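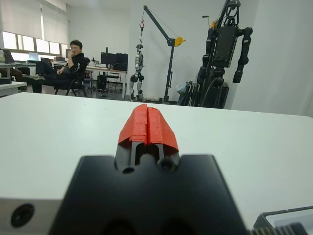
The Ovari case is assembled and checked on a plain, flat table with free access from two opposite sides. Choose the table before unpacking any parts. A smooth white top gives the best contrast with the black parts and is assumed throughout this section. Daylight from the side is acceptable, but direct sun on the work area is not. With a row of windows to the left of the table, roller blinds may be pulled down to different heights, as they are here, provided that no bright patch falls on the top. Set the blinds before starting and leave them alone until the check in 4.4 is finished.

4.1 Preparing the table

1. Remove everything from the top that does not belong to the case.
2. Press down on each corner in turn. If the table rocks, adjust the feet and repeat.
3. Wipe the top with a dry lint-free cloth, working from the far edge to the front.
4. Wipe the front edge separately. Grit pushed forward in step 3 collects there.
5. If marks remain, use a cloth slightly dampened with water and let the top dry for 5 minutes.

Note: Small dark specks in the finish that do not come off with a damp cloth may be ignored. Loose specks may not.

Caution: Do not use solvent, abrasive cream or furniture polish. Polish leaves a film which transfers to the glossy surfaces of the case and cannot be removed without marking them.

4.2 Laying out the parts

The case is supplied as two parts of matching length and width. In this guide the part that stays on the table is called the base, and the part brought to it is called the tray. Both leave the packing store in the same Derken carton, with the tray uppermost.

1. Open the carton on a separate surface. Do not stand it on the prepared table.
2. Lift out the tray by its outer edges and set it aside.
3. Lift out the base and place it flat in the middle of the table, recess upwards, long sides parallel to the front edge.
4. Check that the base sits flat. Light pressure on any corner should produce no movement.
5. Pick up the tray by its outer edges. Keep clear of the glossy strip inside it.
6. Bring the tray towards the base at an angle, one end low, and stop before the parts touch.

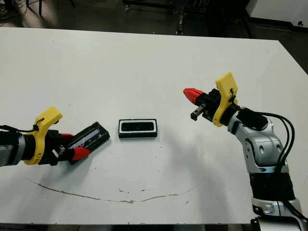
Fig. 4-2. Tray held at an angle beside the case lying flat on the table. The white inner rim outlines the recess.

7. Look along the inner rim of the base. It should be unbroken on all four sides.
8. Look along the rim of the tray. The small notches are part of the moulding and should be free of dust.

If the rim of the base is chipped, stop and return both parts. Parts from different cartons must not be paired, even where they appear to fit.

Note: Earlier issues of this guide told the user to start with the tray on the table and lower the base on to it. This method has been withdrawn. Users trained before October should read 4.2 again in full.

4.3 Inspecting the window side

The window must be inspected before the parts are brought together, as it cannot be cleaned properly afterwards. Hold the part by its sides over the table, never beyond the edge of it, and tilt it until the reflections move off the window. On the part shown below, the window is the long, narrow, pale lavender area on the top face, with a row of small serrations along its left side and a thin raised black strip parallel to it. Use these two features to tell which way round the part is being held. The black surfaces around the window are glossy and may look slightly wrinkled. Wrinkling of this kind is not a fault unless it crosses on to the window.

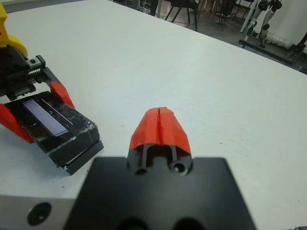 1. Check the window for scratches, fingerprints and lifted edges.
2. Remove dust with a hand blower. Keep the nozzle 5 mm or more from the surface.
3. Remove fingerprints with the dry cloth, in single strokes along the length of the window.
4. Run a soft brush once along the serrations, from one end to the other.
5. Check that the raised strip is straight and attached along its whole length.

Caution: Do not press on the window from above. Do not trim or re-stick a loose strip. Set the part aside and enter it on the return sheet as "strip lifted".

4.4 Joining and final check

1. Hold the tray level above the base, with the long sides in line.
2. Lower the tray until the rims meet. Do not slide one part across the other.
3. Apply even pressure with the flat of both hands for 90 seconds.
4. Release and check the joint from both long sides. No gap should be visible.
5. If a gap can be seen, separate the parts, repeat 4.3 and try again. Reject the pair after 3 attempts.
6. Move the closed case to its storage box — Ouali pattern, lined — and clear the table before opening the next carton.
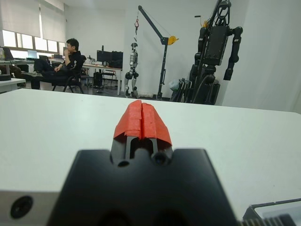 Fig. 4-4. Plain white top, evenly lit, with roller blinds partly covering the windows on the far left wall.

The table is ready for the next case when the top is bare of parts and cloths and the light on it is even from side to side. Repeat 4.1, steps 3 and 4, between cases. The full procedure in 4.1 is needed only at the start of a session or after the table has been moved.

Laptops, monitors and paperwork belong on other desks in the room. Drinks are not allowed on the case table at any time.

4.5 Records

Enter the carton number, the number of attempts at joining and the result on the Brornine sheet supplied with each delivery. Rejected pairs go back in their original carton, tray uppermost, with a copy of the sheet.

Section prepared by Radwa Naciri. Checked by Mounir Erraji. Issued March 19, 2020.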